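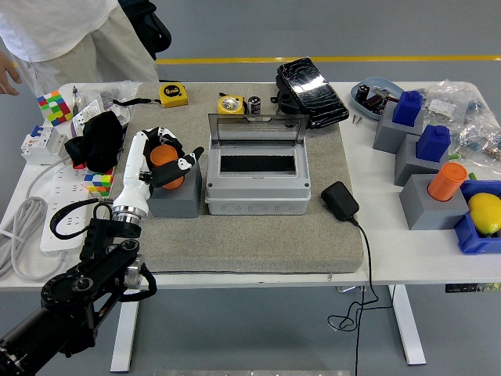
**PRESS RELEASE | HOME & WORKSHOP**

**Tuvow opens sign-ups for Bench Days, its sort-and-fix sessions for people with too much stuff in the toolbox**

UDGATE, 11/29/22 – I'm Neelam Dubey, I run the bench program at Tuvow, and I'm very happy to say that sign-ups for our next run of Bench Days are now open! We've been wanting to do a longer run since May, when the first one filled up before I'd even finished putting the posters out (I still have a stack of them in my car).

If you haven't heard of us, a Bench Day is an afternoon at a big white table with all the bits and pieces from your junk drawer, your toolbox and that one bag in the hall closet. You tip it out, you spread it on a mat, and you decide what each thing is, whether you need it and where it should live from now on. People bring the stuff we all have: a tape measure, a hand lamp, a battery with no home, a power adapter that must belong to something, a phone with a cracked screen. I have brought my own drawer to these more than once and I'm still finding chargers.

**What's new this time**

The new run has six sessions, and each one has room for 13 people. We talked about making the groups bigger and I said no, mostly because I like to get around to every person at least twice and have a proper chat about what's in front of them.

We've also put together a list of small electrical parts to learn the names of, and this is the bit I'm most excited about. So many people tell me they've got a gray plastic box with a clear lid sitting in the garage and they have no idea what to call it. That's an enclosure! The round marks on the sides are knockouts, and they're where a cable goes in once you've pushed one out. We'll pass parts like that around, open the lids, look at the corner screws and talk about which ones are worth keeping in a house and which ones you can hand on to somebody who'll use them. We don't do any wiring at Bench Days, and if a job needs an electrician we'll tell you so.

Yogesh Jaiswal is back to lead the tool half of the afternoon. He's the one who got me to stop keeping everything in one bucket.

"Start with whatever you reach for most and give that the best spot," Yogesh told me when I asked him for something to put in this release. "For me it's the tape measure. Then the light. If I can get to those two without moving anything else, I'm happy, and I'll put up with a bit of mess behind them."

I'd add cables to that. A long thin cable will slide off the back of a table and end up in loops on the floor before you've noticed, so we spend a good while on coiling and tying. Bring any that you'd like to sort out, the more tangled the better.

**How an afternoon goes**

We start with the mat. Ours are gray with a speckle, and they cover the middle of the table, and I've become a bit of a bore about them – small parts stay where you put them and you can see a dark screw against the gray. After that everyone unpacks, and there's always a lovely half hour where people wander along the table and say "oh, I've got one of those too."

Then we sort. Tools go together, electrical parts go together, and anything that plugs in gets matched up with its adapter if we can manage it. Old phones get their own corner, and we'll talk through wiping one before you pass it along. Colored blocks and other toys turn up in nearly every toolbox too (if you have kids, you know), and they get a pile of their own and go home with whoever brought them.

We stop for tea in the middle. There are office chairs for anyone who'd like to sit, though most of us end up on our feet.

**Thank yous**

The hardware store Bhatia has given us 1,000 small labels and the pens to go with them, which should keep us going for a long time! Kalla, the café two doors down, is doing the tea and something to eat. Between the May sessions and the odd afternoon after that, people labeled or passed on 1,410 items. Yogesh kept the tally on the wall in pencil, and I copied it out before the wall got painted.

**Signing up**

Places are free and they're given out in the order the forms come in. You can pick up a form at the Tuvow front desk or at the counter at Bhatia. Put down which session you'd like and a second choice, and tell us in a line or two what you'll be bringing. One box or bag each, please, and nothing that needs two people to lift. Gas canisters, paint and car batteries have to stay at home.

If you've got tools that you know you don't want, you can bring those as well and leave them on the swap shelf by the door.

**Press contact**

Neelam Dubey, bench program, Tuvow, Udgate. Reporters are welcome at any of the sessions – just leave word at the front desk first so I can save you a spot at the table, and bring your own junk drawer if you'd like to join in.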